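Workroom > Notebooks > Reading Group > Novel Studies

Notebook entry 1/7/21: Grestia, second reading 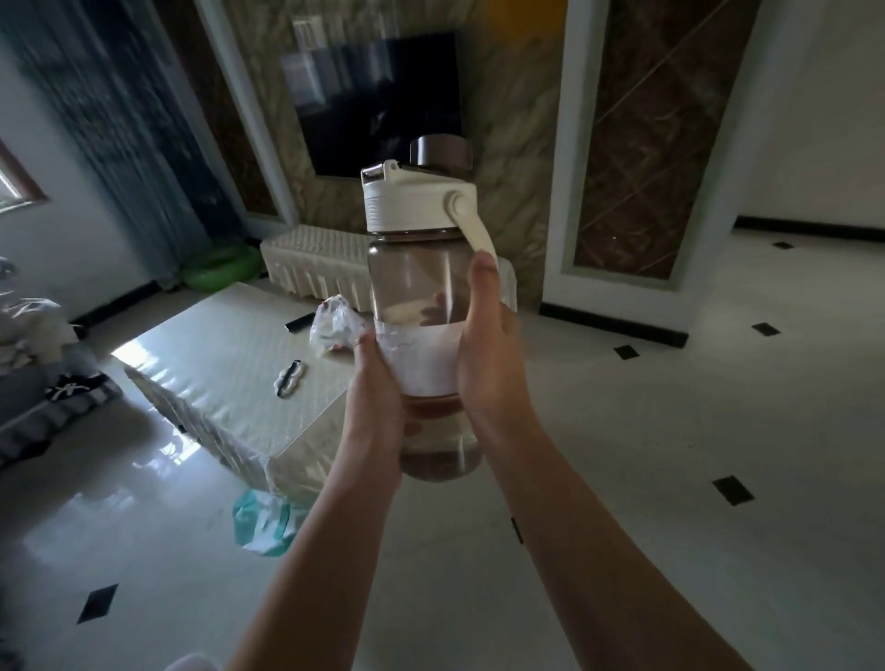
Last changed by A-yeong Pyo, notes on Part 3 added

Purpose of this entry: to record the second full reading of the novel Grestia, to set down the plot as it is now understood, and to list the passages on which the workroom has not agreed. Page numbers refer to the paperback, which runs to 520 pages. The hardcover is paged differently and should not be cited in these notes.

Setting. The book opens in the port city of Witau, in a country that is never named. The sea wall has been closed for a generation. Residents are sorted by the district in which they were born and may not cross into another without a stamped card. The government is called the Office throughout. No head of the Office appears, and on this reading I found no line that shows there is one.

Plot, Part 1. The main character, Moon, is a copyist in the Records Hall. Her work is to retype birth entries when the Office redraws a district line. A person whose entry is retyped has, in law, always been born in the new district. Moon does this work carefully and takes some pride in it. In the third chapter she is handed her own mother's entry and retypes it without comment. The first reading treated this as the point at which she turns against the Office. I no longer think the text supports that. She goes home, mends a coat and sleeps well. The turn comes later, at the tram stop, when a neighbor repeats the new version of the mother's birthplace to her as common knowledge.

Plot, Part 2. Moon begins to keep the discarded sheets. She hides them in the lining of the coat and afterward behind the stove. She meets Carlow, a card inspector who has lost his own card and is therefore unable to leave the district where he happened to be standing that day. Their conversations take up most of this part. Carlow believes there is a town up the coast where the old entries are still read aloud each August. Moon doubts it but asks him about it constantly.

Plot, Part 3. The two leave Witau through the drainage tunnels under the sea wall. The journey takes 5 days in the book, although the chapter headings allow for only four. I checked this twice. It may be an error by the author or it may be deliberate, given what the novel says about records. The matter should be left open in the finished guide.

They reach the town. The reading aloud does take place, but the names being read are the corrected ones. Moon asks to speak and is given the platform. The novel stops while she is unfolding the first sheet.

Comparison with the standard works. Reviewers have placed Grestia beside the well-known novels of state control, and the guide will need a section on this. The resemblances are plain enough: a clerk who alters records, a city under watch, a companion who may or may not be trusted. There are differences the guide should state more firmly than our draft does. No one in Grestia is arrested on the page. There is no enemy abroad and no war. The Office offers no doctrine, and its notices concern only cards, lines and opening hours. The fear in the book comes from neighbors who have accepted the corrections and have no wish to discuss them.

Style. Sentences are short in Part 1 and lengthen once the characters are in the tunnels. Speech is set without quotation marks, which makes several exchanges between Moon and Carlow hard to assign. The exchange on page 311 has been assigned three ways by members of this workroom. My present view is that Carlow has the last line, as the speaker refers to "my boots" and Moon is wearing shoes when they enter the tunnel.

Points not settled:

1. Whether Carlow truly lost his card. He describes the loss twice and the two accounts differ as to the street.

2. Who removes the sheets from behind the stove in chapter nineteen. Moon finds them returned in a different order and says nothing to Carlow.

3. Whether the mother is alive. The draft guide says she is dead. I can find no statement to that effect, and the sentence should be taken out until a page can be given.

Work on the guide. The plot summary is limited to 1,000 words and the present draft is over. I propose to cut the paragraph on the tram system, which repeats the setting section, and to shorten the account of the tunnels. The character list should give Moon and Carlow only, with the neighbors treated together. Discussion questions have been held back until item 2 has been looked at by a second reader.

The marked copy is on the shelf with the other reference copies. Notes in pencil are from the first reading and notes in blue are from this one. Colleagues adding notes should use another color and put their initials inside the back cover.

Next: reread chapters seventeen to twenty for item 2, then the street names for item 1.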